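Giving up the car, one year in

I sold the car last September. It was a 13-year-old hatchback that needed a new clutch, and the quote from the garage in Dutham came to more than I thought the whole thing was worth. I had been meaning to write this up for a while and kept putting it off, mostly because the answer to "how is it going" changes depending on the weather.

For background, I live at the Pitcombe end of town and work near the old mill. It is 11 minutes to the bus stop on foot if I go by the road, and less if I cut through the allotments, which I only do when it hasn't rained. The 132 goes from there to the station and then on to the office. In the mornings it is usually fine. In the evenings it is late often enough that I have stopped planning anything before seven.

The money part is easy. Insurance, tax and the parking permit are gone, and so is fuel. I spend 313 a quarter on the bus pass and a bit more on trains. I did rent a car twice, once to move a bookcase and once for my aunt's funeral, and both times I had forgotten how much I dislike driving in the dark.

Groceries took longer to sort out. I used to do one big shop and fill the trunk. Now I go three or four times a week and buy what fits in a backpack. I cook differently because of it. There are fewer cans, more dried beans, and I no longer buy the big bag of potatoes. Bernadette Iwasaki from my building has a folding cart and lent it to me for a month, and then I bought my own. The wheels are noisy on the brick part of the path but it holds a lot.

I also got rid of a good deal of kitchen stuff over the winter. If you have to carry a thing home you think harder about owning it. I kept one large pot, one small one and a frying pan.

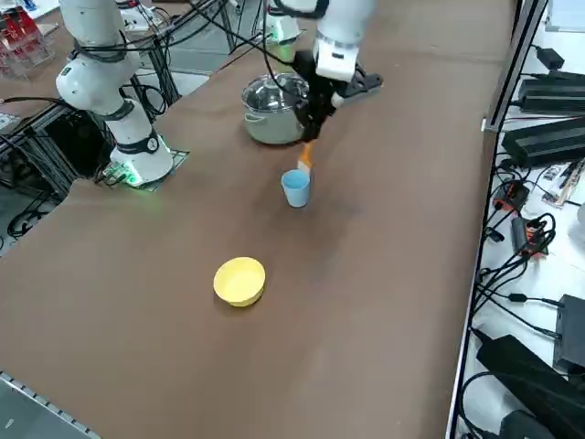 Cookware at the far end of a long brown table.

The part I had not thought about was other people. My friend Verna Greenberg lives out at Fladow, and there is no bus there after six. For the first few months I just didn't go. Then she started picking me up from the station, and I felt bad about that, because it seemed like I had given up my car and started using hers. We talked about it. I now bring dinner and stay over, and take the early train back. I see her less often than I used to but for longer.

Arlo Yazzie at work asked me if I walk more. I do. I wore through a pair of boots by April and had the next pair resoled, which cost almost as much as new ones. My knees are fine. I sleep better, though I also stopped drinking coffee after lunch at the same time, so I can't say which did it.

Things I miss: leaving an umbrella in the back seat, the radio, going to the beach on short notice. I have not been to the beach once this year.

The council is looking at cutting the evening buses on my route – there is a notice up at the stop – and if that happens I will have to think again. I have been looking at secondhand bikes. There is a green one at the shop by the station that is slightly too big for me. I'm going back to try it with the seat down.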